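Leltex Demo Recording Kit: Two Months In

Leltex sells this kit as a way to gather up to 2,000 demonstrations a month with one operator. I bought it doubting that, and I still do. By the end of the second month we had 965 episodes, and I threw out 400 of them.

Recording

Starting and stopping an episode takes one pedal press, and the files come out clean. My complaint is the cable routing. The stock clips hold the wrist unit's lead well enough for block stacking, but table settings are harder. With the gripper down in a bowl, the slack hangs right in front of it, and that goes into the training data along with everything else.
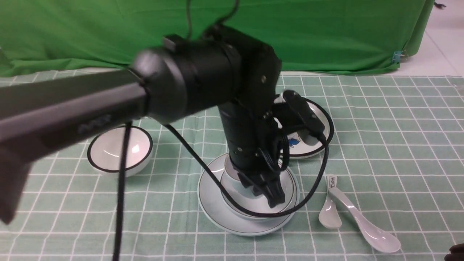
Labeling software

Weak. The success tag is a yes/no box, so a bowl set down crooked on its saucer gets the same mark as a perfect one. Theano Xenos, who does most of our recording, keeps her own notes in a spreadsheet and trusts those more. I do too.

Value

The policy we trained on the good episodes handles bowls — spoons, not so much. Maybe another 800 would fix it. Leltex support said so, but they would. The Sotelo kit costs less and has a better tagging screen, though its pedal is awful. I'd rent before buying either one.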